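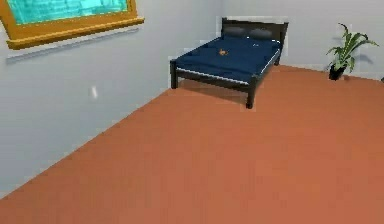
Section 4. Keep-out zones and safe defaults

Every room in Weris starts with no keep-out zones at all. The planner treats any open floor as fair game, and the arm may reach over any surface it can get to. Before you run a task in a room, you have to say where the robot may go, where it may not, and how fast. In the bedroom, that means the floor in front of the bed, the strip of floor between the bed and the potted plant, and the bedspread with the small orange object on it. Do this once for each room and save it with the room file.

4.1 Before you start

You need Weris with the Jusard rules pack loaded. If the Rules tab is gray, the pack is missing – go back to Section 2. Close any task that is still running. Zones drawn during a run are not applied until the next one.

4.2 Drawing the zones

1. Open the room and select Rules > Zones > New.
2. Click the base of each wall to set the outer limit. Weris pulls the limit in by 10 cm.
3. Draw a box around the bed at floor level. Include the legs. The space under the bed is open floor to the planner, so it must be inside the box.
4. Set this box to No Drive. Leave Reach Over set to Allowed if the task involves picking things up from the bed.
5. Draw a second box around the plant. Make it wide enough for the leaves as well as the pot, and set it to No Drive and No Reach.
6. Set the window to No Contact. Select the pane, the wood around it and the sill together.
7. Save the zones with the room.

Note: The plant's leaves bend in real life but are rigid in Weris. A run that brushes them will be logged as a hard contact.

Caution: Do not copy zones from one room to another, even if the rooms look alike. Zones are stored by position and will not follow the furniture.

4.3 Speed and force

8. Go to Rules > Limits and choose the Home profile. The Workshop profile is for fenced cells only.
9. Set a slow band along the bed on every side the robot can reach. Inside the band, drive speed drops to 29 percent of the maximum.
10. Turn on Soft Approach for any pick from a soft surface. A bedspread gives under the gripper, and the height reading can be off by the depth of a fold.

Caution: Limits set here apply in simulation. They are not sent to a real robot unless you export them (Section 7).

4.4 Checking the rules

11. Select Test > Sweep. The default is 1,000 starts from random points on the open floor.
12. When the sweep ends, open the report and sort by Zone. Any entry marked Breach must be fixed before the room is used for training or shown to a customer.
13. Move the target object and run the sweep again. One position is not enough to pass a room.
14. Write the room name, the profile and the sweep result in the log sheet. Do this even when there is nothing to fix.

Note: Error 156 means two zones overlap with different settings. The stricter one is used, but the report will keep flagging it until you trim one of them.

We use cookies to remember your settings and measure traffic. Accept | Manage choices

Comments (3)

samarakoon_lab
Step 3 should be in bold. We left the legs out and the base kept trying to park under the bed.

Sellow
Does Soft Approach work with the older rules pack? Mine shows the box but I can't tick it.

gridfloor
Same here. Updating the pack fixed it – you have to restart Weris afterward.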